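Nekeria Soundbar User Guide
Section 4: Connecting to your TV

Before you start, switch off the TV and the soundbar at the wall. Leave the subwoofer unplugged until step 5.

1. Find the HDMI socket on your TV marked ARC or eARC. On most sets it is the one closest to the edge.

2. Push one end of the HDMI cable into this socket and the other end into HDMI OUT on the soundbar.

3. Switch on the TV, then the soundbar. The front light turns white when the link is made.
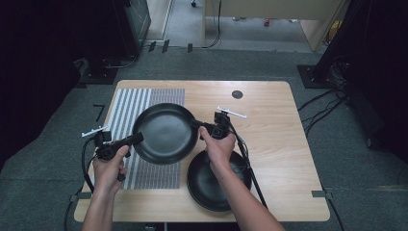

4. Open the TV's sound menu and choose External Speaker or Receiver. Set digital output to Auto.

5. Plug in the subwoofer. Pairing takes up to 31 seconds. If the blue light keeps flashing, hold PAIR on the back of the subwoofer until it goes solid.

Note: If your TV has no ARC socket, use the optical cable. The TV remote will not control the volume in this case unless you teach it the codes on page 118.

Caution: Do not stack the soundbar on top of a cable box or game console. Keep the vents clear.

No sound after setup

Check that the TV is not muted and that HDMI control (CEC) is turned on. Brand names for this setting vary. If error 1204 shows on the display, unplug both units, wait a minute and repeat steps 3 to 5.

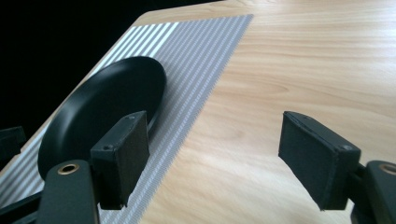

Page last changed: 2 Jan 2024

Wall mounting is covered in Section 5. Use the Gredura bracket supplied with the 500 model. Brackets from older Duseo kits have a different hole spacing and must not be used.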